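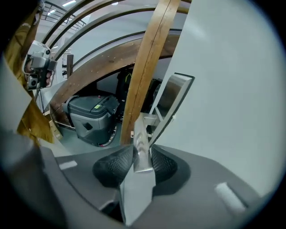 Making a curved arch out of plywood

Posted Jun 25, 2019

I've been putting off writing this one up because it's long, and because every time I build an arch I do some part of it a little differently from the time before. But the questions keep coming in, mostly from people who've seen the one in our hallway and gone home with ideas, so put the kettle on and I'll take you through it from the first pencil line to the last bit of sanding.

An arch looks like a clever bit of joinery. It's mostly patience, a long stick with a nail in it, and a great many screws. If you can cut along a line with a jigsaw and you don't mind getting sawdust in your socks, you can make one.

What sort of arch we're talking about

There are plenty of ways to get a curve out of timber. You can steam it, you can laminate thin strips over a form (beautiful, slow, glue everywhere), or you can cut a pair of curved ribs from sheet material and skin them with something that bends. I like the last way for anything going inside a house. It's light enough to lift, it's forgiving if your floor is out of level, and you can take it apart again if you've made a mess of it. I have made a mess of it, so that matters to me.

What you end up with is a broad band of ply following the curve, fixed down into the ribs with screws all the way along, and standing on straight uprights at either side. It can be left bare or painted.

What you'll need

A sheet of stiff plywood for the ribs and uprights
A sheet of bendy ply for the skin (ask for it by that name at the yard, they'll know)
Offcuts of framing timber for spacers
Wood screws in two lengths, short for the skin and longer for the frame
Wood glue
Metal brackets for fixing to the wall
A jigsaw with a fine blade, and a spare blade
A drill, a countersink bit and a driver bit
Clamps, as many as you own plus whatever the neighbours will lend
A long thin batten, a nail and a pencil
Sandpaper in a coarse grade and a fine one

I get my sheets from Kement, mostly out of habit and partly because they'll let you stand there and turn the stack over until you find a flat one. Do look at the edges before you buy. If you see gaps between the layers at the edge, there will be more of them in the middle, and you'll find them with your jigsaw.

The arch in our hall is 1,254 mm across the inside, which is an odd number, I know, but that's what the hall wanted. Yours will want something else. Measure the opening at the top, the middle and the bottom, and work to the smallest of them.

Drawing the curve

Find a clear bit of floor bigger than your arch. The garage is good, or the deck on a still day in May before it gets properly cold out. Lay down the sheet for the ribs with its long edge towards you and mark the centre of that edge.

Take your batten and drive the nail through one end. Measure along from the nail to half the width of your opening and drill a hole just big enough to take a pencil. Tap the nail into the centre mark, put the pencil through the hole, and swing it round slowly. Hold the pencil upright the whole way. If it leans, the line will wander, and you won't notice until you put the two ribs together and wonder why they don't match.

Drill a second pencil hole further out along the batten for the outer edge of the rib. How far out depends on how sturdy you'd like it to be, but I'd go for a hand's width at least. A skinny rib looks elegant on the floor and gets very floppy when you pick it up.

If your sheet isn't wide enough to get the whole half circle from one piece, don't fret. Cut it in two and join it at the top with a plate of the same ply glued and screwed across the back. The plate goes on the inside where the skin will hide it. Just remember to leave it clear of the edge so the skin can lie down flat over the join.

Cutting the ribs

Support the sheet well, on blocks or an old foam mattress, with room underneath for the blade. Go slowly. I cut a whisker outside the line and sand back to it, which takes longer and gives a better curve than anything I've managed by trying to be accurate with the saw.

Cut the first rib and sand it until it feels right. I say feels because your fingers are far better at this than your eyes. Shut your eyes, if you like, and run your palm along the edge from one foot to the other. Any flat spot or bump will show itself straight away. Once you're pleased with it, lay it on the rest of the sheet, trace round it, and use it as the pattern for the second.

Clamp the pair together and sand them as one for the last little bit. Before you take the clamps off, pencil a mark across both edges at the top and at each foot. You'll be very glad of those marks later.

Putting the frame together

Cut your spacers all to the same length. The length of the spacers, plus the thickness of both ribs, is how deep your arch will be, so have a think about the wall it's going into. Set up a stop block on the saw so you aren't measuring each one afresh.

Stand one rib up on its feet (somebody to hold it is handy), and fix a spacer at each foot and one at the top. Bring the other rib in, line up your pencil marks, and fix that too. Now fill in between, keeping the spacers fairly close together. On my first arch I was stingy with them and the skin went on with flats between each one, like an old threepenny bit. I lived with it for over 7 years before I pulled it down and did it again.

Glue and screw every joint. Drill pilot holes near the ends or the ply will split its layers apart.

Bending on the skin

Bendy ply only bends one way. Check which before you cut it! Cut it to the depth of your frame plus a smidge, and longer than you think you need.

Find the middle of the strip and the middle of your frame, and start there. Run glue along the edges of the ribs, lay the skin over the crown and put in a screw on each side. Then work outwards and down, a little on the left, a little on the right, pressing the sheet down firmly ahead of each screw. Don't do one whole side first. The sheet will creep, and by the time you reach the foot it'll be hanging over one rib and short of the other.

Keep the screws in an even line. They're going to be seen until you fill them, and if you decide you like the look (I've come round to it) they'll be seen for good. I run a pencil gauge along both edges before I begin, and tick off the spacing with a scrap of wood. Countersink lightly, because the outer layer is thin and the bit goes through it like butter.

For the underside of the arch, the job is the same but you're working overhead or, much nicer, with the whole thing lying on its back. Turn it over for this part if you've got the room. Spring the sheet in so that its ends press against the feet, and it will nearly hold itself while you find your driver.

The uprights

Cut these from the stiff ply, doubled up and glued face to face if you want them good and solid. Clamp them along their whole length and leave them overnight. You'll see the glue line down the edge afterwards, thin and dark, and some people fuss about that. I rather like it. If you don't, a coat of paint will see to it.

Trim both uprights to length together. If the floor isn't level, cut them both to the longer measurement and plane a shaving at a time off the short side once they're standing in place.

Fixing it to the wall

You'll want a helper for this bit, and a cup of tea beforehand. Stand the uprights in the opening and check them for plumb in both directions. Fix each one to the wall with bent metal brackets, at the top and partway down. I bought mine from Ullent, though any hardware shop will have something that does the job. Check that the screws are going into framing, and if you're fixing to a panel or a lined wall, find the studs first and mark them in pencil.

Leave the bracket screws a quarter turn loose until the arch is sitting on top. Lift it on, wriggle it until the feet land square on the uprights, and screw down through the spacers. Then tighten the brackets and check for plumb again. It will have moved a touch. It always does.

Finishing

Fill the screw heads or leave them, as you please. Sand lightly, and go easy around the curve because bendy ply has a soft face and the coarse paper will chew right through. Round the sharp edges over with fine paper wrapped around a block.

For a clear finish, try it on an offcut first, as the skin and the stiff ply can come up quite different colours. I used a water-based satin on ours, two coats, with a light rub down in between. If you're painting, prime the edges of the ply twice. They drink the first coat as though you never put it on.

A few odds and ends

Save the waste from inside the ribs. The half circle makes a lovely bedhead for a child's bed or a shelf end, and it's already sanded on the curve.

If the skin creaks when you press it, there's a dry spot in the glue. Put an extra screw in there and forget about it.

If you'd like a tighter curve than your bendy ply will take, use two thinner layers with glue between them, and put the second one on while the first is still tacky.

I'm hoping to write up the matching bookcase next, once I've settled on what to do about the top shelf.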